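January 6, 2020

Ultrasound reads, neck nodules, second pass. Bornent set only. Tuominen has the paper forms if anyone wants to check me.

Went back over the July batch after the summary claimed the Clalano software "agrees with pathology" on thyroid nodules. Agrees how? The batch is 959 scans and only 205 of them have a biopsy result attached. For the rest, agreement means the software matched the first reader. That is two opinions lining up, and the first reader was looking at the software's outline on the screen at the time. I would not call that pathology.

Redid the table with the biopsied ones alone. The numbers drop. I'm not writing the new figure here until the duplicate records are sorted out, because last time a number went in this notebook it was on a slide by evening.

Duplicates: same patient code, same side, two different sizes. One entry looks like millimeters typed into the centimeter field. The Hikance export rounds sizes and drops the side label if the field was edited by hand, so I can't trust left/right on anything that came through it. Need the raw files.
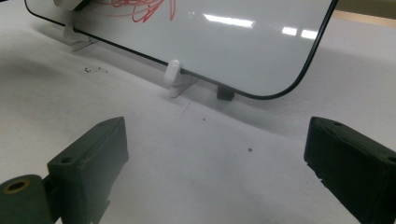
A note was left in the margin of my printout saying that I'm being too hard on it, that a surgeon doesn't need perfect agreement, only a decent reason to order the needle or to wait. Fair, up to a point. But the people who got a needle were picked because something already looked bad. Of course the software does well on those. What I want to know is how it does on the dull ones, the small smooth nodules we send home, and for those we have roughly 2 years of follow-up at best. Slow cancers won't show in that.

Also not convinced by the "fewer needless biopsies" line. Fewer than what? The old clinic rule changed partway through the batch.

To do:
get raw files from before the Hikance step
split the batch at the rule change
blind reread, outline switched off, different reader
ask Tuominen for the consent dates, some look wrong

Leaving the summary unsigned for now. If Clalano wants the quote for their site they can wait for the reread.

Gel warmer in the scan room is tripping the breaker again, unplugged it.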